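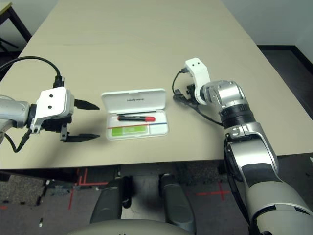

Right, the promised thread about the two-armed one at Flesix, for everybody who asked me last month how it was coming along and got a shrug and a biscuit. It's August 2023, we began in January, and I have a lot to say about cables. Get a drink!

For anyone new: Flesix is our shared workshop, where a few of us rent bench space by the month. I'm there most evenings after dinner. The robot is called Gutitz, a name Danica came up with on the first night and has refused to explain ever since.

Danica Paulík and I split the work pretty early on. She does the arms and everything that has to be bolted to something, I do the wiring and the software, and we both do the sweeping. Dineo Maluleke joined in the spring and took over the grippers, thank goodness, as mine had a habit of letting go at bad moments.

The arms we bought secondhand, with all the joints turning the way they should. Everything past the wrist is our own doing. That means the white brackets, the way the black grippers hang off them, and the wiring, which has eaten most of my summer.

Bracket version one was a plain block. It held fine, but you had to take the whole gripper off to get a screwdriver in. Version two had a slot that filled up with crumbs (I eat at the bench, I know, I know). The one on there now is angular and boxy and I'm so fond of it. Dineo drew it in one evening while I was arguing with a connector.

Let's talk about that connector. The cable comes out of the top of the bracket, so when the wrist turns, the cable has to have somewhere to go. I first tied it down nice and snug along the arm. It looked beautiful. Then we turned the wrist all the way around and pulled the plug straight out.

So now there's a big lazy loop. It looks untidy and I've made my peace with that. I left 300 mm of spare on each side and we haven't lost a plug since. If you're building anything with a wrist, please leave yourself more cable than you think is decent.

Next job is a soft clip partway along so the slack stops wandering over the tabletop. Danica wants it on the bracket, I want it further back by the elbow. We're going to try both, and I'm going to be gracious if she's right.

Now, the fun part – giving it something to do. We went through a lot of household bits looking for a good first task. Blocks were too easy. A sock was a very long night. What we've settled on is a marker with a red cap, lying in a small white hinged case with its lid open.

Why that's a nice problem: the tray is shallow, the marker is round, and the lid is right behind it. Come in too high and you close on air. Come in too low and you're shoving the case across the table. There's a small window in between and finding it has taken us most of two weeks.

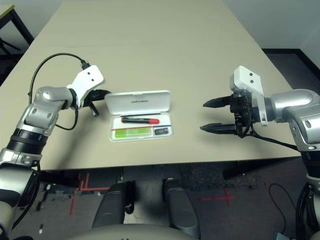 Gutitz with an arm on each side of the case, marker in the tray, fingers not touching anything.

The plan is for one arm to steady the case while the other takes the marker out. That's the part I get giddy about, as with one arm the whole thing just slides. With two, you have to get them to agree on where the case is, and for a good while ours were 8 mm apart in their opinions.

Eight millimeters doesn't sound like much until you watch a gripper confidently pinch the air next to a pen. We fixed most of it by going back to the very beginning and measuring where each arm is mounted, which I had done in January with a tape measure and a great deal of optimism.

The red tape crosses on the carpet are floor marks, by the way. I used to think tape was a bit fussy. I have since become a tape person. Put some on your floor.

Someone asked in my replies whether we use Lidar. No, just cameras. For a tabletop job at this size they've been plenty, and I already had the code half written. Maybe if we ever send it rolling off down the hallway, but please don't give Danica ideas.

Score so far, for those who like a number: our best evening was 19 good pickups in a row. Then the twentieth went sideways, marker on the floor, cap off, and a lovely black dot on my sleeve that's never coming out. We went home happy anyway.

The log file says attempt 1114 was the last one before I packed up tonight. That includes all the silly ones, and every time I pressed go with the case shut. I thought about cleaning those out of the log and then decided to leave them in.

Dineo is trying longer fingers next, with a gentler taper, and I've promised to label both ends of every cable before she takes anything apart. I've bought the labels. They're in my bag.

I'll post the bracket drawings once she's happy with the screw holes. If you've found a good soft cable clip that doesn't go brittle, send it my way – I'll try anything, and I'll report back on here.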